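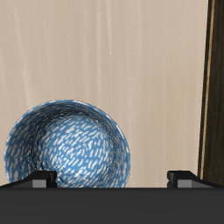
The Good Bowl

Every household owns one bowl that is too good for soup. Ours came from a shop in Flaltell, cost $65, and has spent most of its life on a high shelf looking down on the cereal.

I blame July. In July people go on vacation, walk into a pottery shop to get out of the sun, and lose their minds. The Flaltell shop had 28 kinds of bowl and one kind of chair, which my husband took.
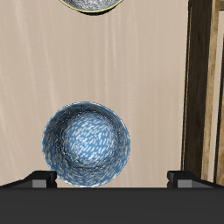
Blue glaze with white flecks, seen from above.

The woman at the register said ours was fine for everyday use. I nodded, wrapped it in two sweaters and drove it 60 miles home at the speed of a parade float. Everyday use turned out to mean six lemons, at Thanksgiving.

My sister eats popcorn out of hers – with butter – and puts it in the dishwasher after. It has one chip and she can't remember how it got there. I've thought about that chip more than she has. Last week I took ours down and had oatmeal in it, standing up, over a towel.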